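A **power strip** is a block of electrical sockets fed by a single flexible cord. It lets several devices draw current from one wall outlet. The same article is called an extension block, a plug board, a trailing socket or a multi-outlet, depending on the country and the trade. Strips are sold for homes, offices, workshops and stages, and the simplest kind has no electronics inside it at all.

## Construction

A basic strip consists of a housing, a set of metal contacts and a cord. Inside the housing, long strips of brass or a copper alloy run beneath the sockets, one for each conductor. These are known as bus bars. Cheaper models use short lengths of wire soldered or crimped between separate contacts, an arrangement that takes longer to assemble and has more joints that can work loose.
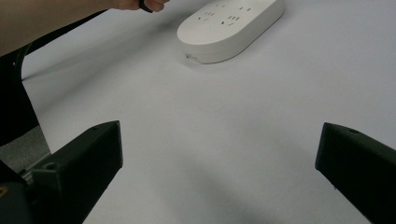

Housings are molded in two halves and closed with screws, clips or welded seams. Early ones were rectangular, following the shape of the metal boxes they replaced, and many still are. A pill-shaped body with a domed top and a raised rim is a later style, associated with products meant to sit in view on a desk. The slots may be cut for one national plug or for both two-pin and three-pin plugs. Where more than one pattern is accepted, the contacts have to be shaped to hold blades of different widths, and some safety authorities don't allow this.

Spacing between sockets matters as much as their number. A plug with a transformer built into it can cover its neighbor, and some makers turn the sockets at an angle to the body to reduce the problem.

## History

Portable socket blocks came into use when homes had one or two outlets per room and the number of appliances began to grow. Before that, adapters screwed into lamp holders were common. The firm Matoušek sold a wooden block with porcelain inserts to printing shops, and later a pressed-metal version listed in its catalog as the model 711. Plondside, which began as a supplier of theater lighting, made longer strips with a carrying handle and a hook for the cord.

Plastic housings replaced metal ones in most household products. Adi Lau, in a short history of small electrical goods, ties the change to the price of molding and to the spread of grounded plugs, which left less reason for a grounded metal case. Culta introduced a strip with a lighted switch, and the feature was copied within 2 years.
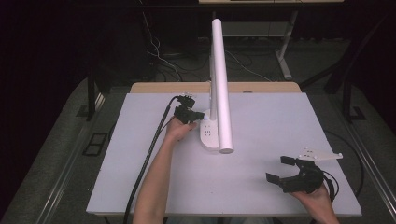
## Ratings and protection

Every strip has a maximum current, normally molded or printed on the underside. The limit is set by the thinnest part of the path, in most cases the cord. Adding sockets does not raise it. Lamps, chargers and computers take little current and rarely come near the limit, while heaters, kettles and hair dryers can reach it alone.

Protection is provided in several ways:

- **Fuse:** a replaceable link in the plug or body, common where plugs are fused by law.
- **Circuit breaker:** a small thermal button that pops out under overload and can be pressed back in.
- **Surge suppressor:** a component that diverts brief high voltages. It wears out with use and may have an indicator light to show that it still works.

A surge suppressor does not guard against overload, and a breaker does not guard against surges. The two are often confused in advertising.
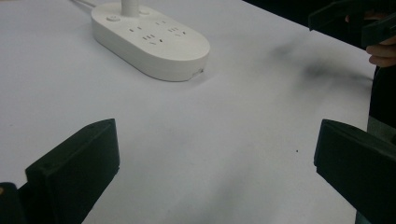 Strips with individual switches allow one device to be turned off without unplugging it. Others have a master socket that senses when its device is drawing current and switches the remaining sockets to match. These were first sold for computers and their printers, and later for televisions.

## Safe use

Most makers advise against plugging one strip into another. The practice is called daisy-chaining, and it lets the combined load on the first cord grow without any sign that it has done so. Cords should not be run under carpets, where they can be crushed and where heat cannot escape. A coiled cord also holds heat and should be unwound before a heavy load is connected.

Worn contacts are a frequent cause of failure. When a socket no longer grips a plug firmly, the resistance at the joint rises and the plastic around it may brown. A strip in this state is replaced, not repaired. Comfort Frimpong's workshop manual recommends checking grip and cord condition every 12 months in places where plugs are changed daily.

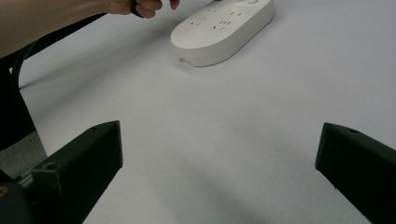

Outdoor and wet-area models have spring covers over the sockets and a sealed cord entry. Wundimen makes a version for market stalls with a rubber housing and a loop for hanging it off the ground. An ordinary indoor strip has no such sealing, even if its sockets are fitted with child shutters.

## See also

- Extension cord
- Plug adapter
- Residual-current device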